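How to get a robot demo ready for open day

I've now run the demo table at the Mokholm open day twice, and the second time went so much better that I figured I'd write down how I set it up. You don't need to be a programmer (I'm sure not one!), but you do need a free afternoon and a simulator you already know your way around. We use Kurusance, and most others will let you do the same things.

Start with one job that people can follow from across a room. My first year I tried to show off with a long routine, and folks wandered away before the good part. Now I pick a single tray move and let it repeat. Build it in the simulator first, save a clean copy, and name the copy something you'll recognize when you're nervous and a line is forming.
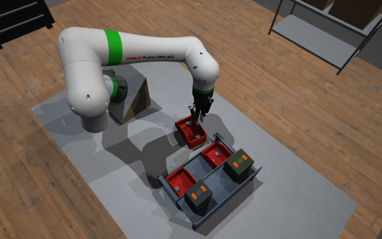
Next, decide where the arm should pause, and this is the part I'd spend the most time on. Visitors need a second to see what's going on, so I put stops in the program at the moments that make the best talking points. With the gripper over a tilted red tray and its fingers reaching in, you can ask the kids what they think the robot ought to do next. Give each pause 5 seconds. Tin-yau Lam tried two at our rehearsal and couldn't finish a sentence.

Then slow everything down. I run the moves at half the speed I'd normally use, and it still looks plenty lively on a big screen.

Before the doors open:

Restart the computer and load your saved copy.
Play the whole thing through 6 times without touching anything.
Turn off screen savers and pop-up messages.
Put the reset on one key and tape a label next to it.
Tell your helper which key that is (ask me how I know).

For the talk itself, I let the first loop play quietly and only start chatting on the second. People come over on their own once something's moving!

If you want to let visitors steer, make a separate copy for that. Call it "play" or whatever you like, and reload it between families.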